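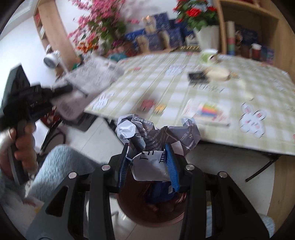

Page last changed: Monday, 11:18 PM

Sumdale Home Board > Cleaning and Tidying > Snack wrappers, small bin under the table, what do you do?

bolton_kitchen wrote:
We eat a lot at the low table in the front room and the trash is getting on my nerves. Wrappers mostly, the shiny kind that spring open again after you crumple them. I keep a small round bin on the tile right under the table and it fills up with maybe a handful of packages because they take up so much space. Bigger bin, or is there a better way to fold the things? I would like to keep the bin under the table if I can. The kitchen is down a hall and people won't walk there with one wrapper.

tilefloor11 wrote:
Bigger bin. I had a small one for years and emptied it twice a day. Bought an 11 quart one and now it's once.

grouse_lane wrote:
Disagree with the bigger bin. A big one under a low table gets kicked. Fold the wrapper the long way into a strip, then tie the strip in a loose knot. It stays flat and you can get three times as many in there. Takes a few seconds.

tilefloor11 wrote:
I'm not going to tie knots in my trash.

grouse_lane wrote:
Then don't. The OP asked about folding.

bolton_kitchen wrote:
I tried the knot tonight. Works on the long thin ones. The wide ones with the foil inside don't want to hold a knot, so I rolled those up from the bottom and stuffed one inside the other. Better than before. The bin is still small though.

Mrs_Cistmont wrote:
Do you use a liner? With dry wrappers I don't bother. I wipe the bin out on the weekend and that's it. But if you have fruit peel or tea bags going in there you want a liner, and then the bag takes up room too.

bolton_kitchen wrote:
No liner now. Peels go to the kitchen, at least when I do it.

papertowel_18 wrote:
Paper is what fills ours up. Tissues, napkins, receipts. One person with a cold and it's full by lunch.

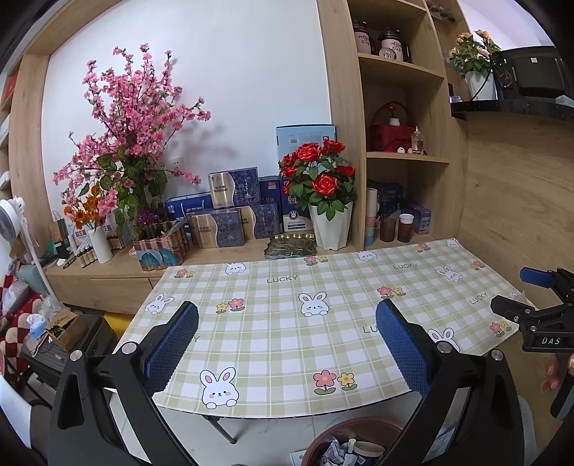 Mrs_Cistmont wrote:
Tablecloths matter more than the bin, in my opinion. If the cloth is wipeable you can push the crumbs to one side and into your hand, and if it's fabric you have to carry it outside and shake it. A busy print also hides crumbs, so you stop noticing them. With a green and white plaid that has bunnies and little pink and yellow flowers all over it, you could leave half a cracker on there until the next day. I like that kind of cloth, I have something close to it, but I wipe it after every meal whether it looks dirty or not. Warm water and a drop of dish soap, then a dry towel. Don't use anything scratchy or the print comes off.

grouse_lane wrote:
Agree on the dry towel. If you put it away damp under a vase or a plate it leaves a ring.

tilefloor11 wrote:
A plain cloth shows everything, so you clean it. I switched to plain white and never went back.

Mrs_Cistmont wrote:
White looks like a restaurant to me. Each to their own.

papertowel_18 wrote:
Question for anybody with artificial flowers in the same room as the table - how do you get the dust off? Ours stand on a long cabinet by the wall and they go gray after a few months. The blossom branches are the worst, all those small petals.

grouse_lane wrote:
Hair dryer on cool, outdoors. For big branches use a soft paintbrush first. Don't rinse them unless you know the color is fast. I rinsed an orange bunch once and the water came out orange.

papertowel_18 wrote:
OK, will try the paintbrush. Ours is too tall to carry out in one piece.

bolton_kitchen wrote:
Back to the bin. I'm keeping the small one and putting a second one at the other end of the table. Same size. If that doesn't work I'll try the 11 quart.

tilefloor11 wrote:
Two small bins is two bins to empty.

bolton_kitchen wrote:
I know. I'll post again in January and say how it went.

Thread views: 1648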